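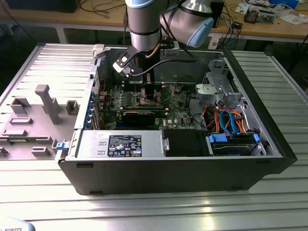 Old Desktop Drop-Off: FAQ

Do you take towers that won't turn on?
Yes. That's most of them.

Should I pull the hard drive first?
If you'd like to keep it, yes. Drives we get are wiped or shredded, including the one with your novel on it.

What happens to the memory?
Good sticks get reused. We tested 281 in October.

Can I get my cables back?
You may have as many as you can carry.

Is there a fee?
Towers are free. Monitors go through Huia Hapeta at the Faulkner counter, who has a price list and no mercy.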